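Can a robot tidy your room yet?

You have probably been told to tidy your room. Perhaps you have wished for a robot to do it for you. Robots can already build cars, stack boxes in huge warehouses and vacuum a floor. So why can't you buy one that puts your toys away?

The short answer is that tidying up is hard. It feels easy to you because you have been practising since you were a baby.

What robots are good at

A robot in a car factory does the same job over and over again. Every part arrives in the same place, the same way up. The robot does not need to think about what it is picking up. It only needs to move its arm along the same path each time.

A robot vacuum cleaner is a bit cleverer. It can find its way round a table leg. But it does not pick anything up and put it away. If you leave a sock on the floor, it may go round the sock or get tangled in it.

What makes tidying hard

Think about what happens when you put one toy away. First you look at it and know what it is. Then you decide where it goes. You pick it up without squashing it or dropping it, carry it over, and find a gap for it. A robot has to be taught every one of those steps.

Now think about a shelf that is already full.

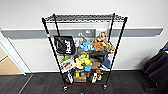 Toys, boxes and bags share these wire shelves. Only the top shelf is empty.

A person can look at shelves like these and see separate things straight away. A robot's camera sees patches of colour. It has to work out where one soft toy stops and the next one starts. When a bag hangs down in front of other things, the robot has to guess what is behind it, or move the bag to find out.

Soft things are a problem too. A cardboard box keeps its shape when you grip it. A plush toy squashes, and cloth folds and droops in a new way each time you touch it. If a robot squeezes too hard it might crush something, and if it squeezes too gently the thing slips out.

Shelves can cause trouble as well. If a shelf is made of wire, a thin arm or leg can poke through the gaps and get caught. If it has wheels, it might roll when it is pushed. You would notice and hold it still with your other hand.

How robots learn

At the Ranjbar workshop in Podedlow, Yasaman Salehi and Jelle Van Damme teach a robot called Wudeder to put toys on shelves. Wudeder has 2 arms. It learns by copying. A person steers the arms through the job again and again, and a computer looks for patterns in what the person did.

In August, Wudeder was shown the same job 400 times. After that it was tested with toys it had not met before. It put 9 of them on the shelf, and it took much longer than a child would.

"It gets stuck on things you would never think about," says Yasaman. "We had a whole afternoon with a toy rabbit, and the trouble was the ears."

What about shops?

Shops have shelves to fill too, and this is a little easier for a robot. Tins of beans are all the same shape and they stand in straight rows. Some robots can already fill shelves like that. They still need help when a customer puts a packet of crisps back in the wrong place.

So, can they do it yet?

Not very well. Some robots can do parts of the job, slowly, in a room they know, with people nearby to help. No robot can walk into any bedroom and tidy it the way you can.

Try it yourself

Put on a pair of thick gloves and close one eye. Now pick up a soft toy using only your thumb and one finger, and fit it on to a full shelf without knocking anything off. Ask a friend to time you, then do it again with your bare hands and both eyes open.

Words to know

Sensor: a part that lets a robot see, feel or hear.
Gripper: the part of a robot that holds things, like a hand.
Program: a list of instructions that a computer follows.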